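Aus der Arbeit: Gute Praxis beim Aufzeichnen in Wohnungen, zweite Fassung

Liebe Leserinnen und Leser,

wer unseren Rundbrief schon länger bekommt, erinnert sich vielleicht an die kleine Handreichung, die wir vor einer ganzen Weile an alle verschickt haben, die für uns Alltagshandgriffe aus der Ich-Perspektive aufzeichnen: Betten machen, Schränke einräumen, Türen öffnen, Wäsche zusammenlegen, all die Dinge eben, die ein Haushaltsroboter eines Tages können soll und die wir Menschen tun, ohne einen Gedanken daran zu verschwenden. Die erste Fassung war zwei Seiten lang und, ich darf das sagen, weil ich sie selbst geschrieben habe, ein wenig naiv. Seitdem sind im Bestand, den wir unter dem Namen Skendberg führen, 1.655 Aufnahmen zusammengekommen, und 988 davon stammen aus ganz normalen, bewohnten Zimmern. Da lernt man dazu! Im September erscheint deshalb die zweite Fassung, und ich möchte Ihnen gern vorab erzählen, was sich ändert und wie wir zu den einzelnen Punkten gekommen sind.

Der wichtigste Punkt zuerst, auch wenn er der unscheinbarste ist: In der alten Handreichung stand, man solle das Zimmer vor der Aufnahme »in einen ordentlichen Zustand bringen«. Das war gut gemeint. Wir haben aber bald gemerkt, dass die Leute daraufhin so gründlich aufgeräumt haben, dass manche Zimmer wie im Möbelhaus aussahen, und ein Roboter, der nur solche Zimmer kennt, wird sich in einer Wohnung, in der Kartons herumstehen und ein Pullover auf dem Bett liegt, schwer zurechtfinden. Künftig heißt es also: Lassen Sie das Zimmer so, wie es an einem gewöhnlichen Tag ist. Weggeräumt werden bitte nur Dinge, die etwas über Menschen verraten (Post, Ausweise, Medikamentenschachteln, Fotos an der Wand, der Kalender mit den Arztterminen), und natürlich alles, worüber man stolpern könnte.

Damit bin ich schon beim zweiten Thema, dem Blickfeld, denn das ist größer, als man denkt. Eine Kopfkamera schaut immer mit, auch dorthin, wo man selbst gar nicht hinsieht, weil man gerade mit den Händen beschäftigt ist. Eine offene Tür gehört dazu, und damit auch das Zimmer dahinter. Wir hatten das in der ersten Fassung mit einem einzigen Halbsatz abgetan, und bei der Durchsicht ist uns aufgefallen, wie oft man durch einen Türrahmen in einen Nebenraum blickt, über den vorher niemand gesprochen hatte. Die neue Regel ist einfach und hat trotzdem einen ganzen Nachmittag Diskussion gekostet: Das Einverständnis gilt für alle Räume, die von irgendeinem Standpunkt der Aufgabe aus einsehbar sind. Wer nebenan wohnt oder schläft, wird gefragt. Ist die Person nicht da, bleibt die Tür zu. 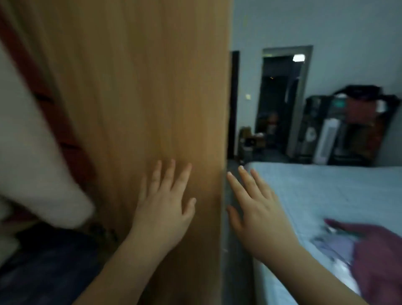 Nun zu den Händen, und hier werde ich, fürchte ich, etwas ausführlicher, denn daran hängt mein Herz. Bei allen Aufgaben, in denen großes Mobiliar im Spiel ist, also Platten, Schranktüren, Bettteile oder Matratzen, gilt künftig eine Reihenfolge, die wir uns aus der Arbeitssicherheit abgeschaut haben und die Fergus Sutherland in unserem Arbeitskreis so lange wiederholt hat, bis wir sie alle im Schlaf konnten: schauen, auflegen, spüren, erst dann schieben. Die flache Hand kommt zuerst, mit gespreizten Fingern und ohne Druck. Man merkt dabei sehr schnell, ob etwas fest steht, ob es kippelt oder ob es auf Rollen läuft. In Spalten zwischen Möbeln greift man nicht hinein, solange eines der beiden Stücke noch in Bewegung ist oder in Bewegung geraten könnte, auch nicht mit den Fingerspitzen und auch nicht »nur ganz kurz«. Muss man doch hinein, etwa um etwas Heruntergefallenes herauszuholen, dann wird die Aufgabe dafür unterbrochen und das Möbelstück gesichert.

Einige von Ihnen haben eingewandt, dass diese Langsamkeit die Aufnahmen unnatürlich mache. Diesen Einwand nehme ich ernst, und ich habe ihn eine Weile mit mir herumgetragen. Natürlich packt man zu Hause einfach zu, wenn man es eilig hat. Aber was wir aufzeichnen, soll ja einmal Vorlage sein, und eine Maschine, die das Zupacken ohne Hinfühlen lernt, möchte ich offen gestanden nicht im Schlafzimmer meiner Mutter haben. Das kurze Innehalten vor dem Schieben ist außerdem genau die Stelle, an der man später im Material gut erkennen kann, wo eine Handlung beginnt. Unsere Kolleginnen in der Beschriftung sind darüber regelrecht erleichtert.

Apropos Beschriftung: Auch hier gibt es Neues. Bislang durfte frei formuliert werden, und so fanden sich für ein und dieselbe Bewegung »drückt«, »schiebt«, »stützt sich ab« und einmal, sehr schön, »lehnt sich freundlich gegen«. Ab der zweiten Fassung wird nur noch notiert, was man in dem jeweiligen Abschnitt wirklich sieht. Liegt eine Hand auf einer Fläche und ist noch keine Bewegung zu erkennen, dann heißt der Eintrag »Hand liegt auf«, und mehr steht da nicht. Eine Absicht wird nicht eingetragen, auch wenn man sie zu ahnen meint. Und wenn Gegenstände am Rand verwischt sind, weil sich der Kopf bewegt hat, darf und soll »nicht bestimmbar« stehen. Bitte scheuen Sie sich nicht davor! Ein ehrliches »nicht bestimmbar« ist uns lieber als eine geratene Bezeichnung, der später drei Leute hinterherlaufen müssen.

Beide Hände bekommen übrigens eine eigene Zeile. Das klingt nach Mehrarbeit, und das ist es am Anfang auch, aber nach der ersten Stunde geht es leicht von der Hand (verzeihen Sie). Bei beidhändigen Aufgaben macht die eine Hand sehr oft etwas ganz anderes als die andere: Die eine hält oder stützt, die andere sucht noch ihren Platz. Wer beides in eine gemeinsame Zeile schreibt, verliert genau das, was für die Robotik am spannendsten ist.

Zur Aufnahmedauer haben wir uns nach langem Hin und Her auf eine Pausenregelung geeinigt. Wer mit der Kopfkamera arbeitet, macht nach jeder abgeschlossenen Aufgabe eine Pause und setzt das Gerät dabei ab, auch wenn man sich noch frisch fühlt. Ich selbst habe an einem Samstag einmal ohne Unterbrechung durchgearbeitet und hatte danach einen Nacken wie ein Brett, und in den letzten Aufnahmen schaut die Kamera beharrlich auf meine eigenen Hausschuhe. Die konnten wir alle wegwerfen. Die Aufnahmen, meine ich, nicht die Schuhe.

Noch ein Wort zum Löschen, nach dem erfreulich viele gefragt haben. Wer uns sein Zimmer gezeigt hat, darf es sich anders überlegen, ohne Begründung und ohne Frist. Es genügt eine formlose Nachricht mit der Kennung der Aufnahme. Wir nehmen das Material dann aus dem Bestand und geben auch den Partnern Bescheid, die es bereits erhalten haben. Zurzeit sind das Prinetti und Conley, die sich beide schriftlich verpflichtet haben, ihre Kopien ebenfalls zu entfernen und uns das zu bestätigen. In der alten Fassung stand dazu leider nur, man möge sich »bei Fragen an uns wenden«, und das war wirklich zu wenig.

Beim Licht bleibt dagegen alles beim Alten: Lampen dürfen brennen oder aus sein, wie es zur Tageszeit passt, zusätzliche Scheinwerfer bringen Sie bitte nicht mit. Auch die Liste der Aufgaben ändert sich vorerst nicht. Nur das Fensterputzen auf der Leiter ist gestrichen, und zwar endgültig, ich bitte von weiteren Zuschriften in dieser Sache herzlich abzusehen.

Die neue Handreichung ist mit nahezu 3 Seiten ein wenig länger geworden als ihre Vorgängerin, dafür steht jetzt vorn eine kurze Übersicht, die man sich ausdrucken und in die Gerätetasche legen kann. Wer den Entwurf vorher lesen und kommentieren möchte, schreibt uns einfach eine Antwort auf diesen Rundbrief, dann schicken wir ihn zu. Besonders dankbar wären wir für Rückmeldungen von Menschen, die in kleinen oder sehr vollen Wohnungen aufzeichnen. Dort sind die Wege eng, die Spalten schmal und die Türen öfter offen als zu, und manche Regel, die sich im Besprechungsraum vernünftig anhört, taugt zwischen Bett und Schrank vielleicht gar nicht.

Herzliche Grüße aus dem Arbeitskreis, und schonen Sie Ihre Finger!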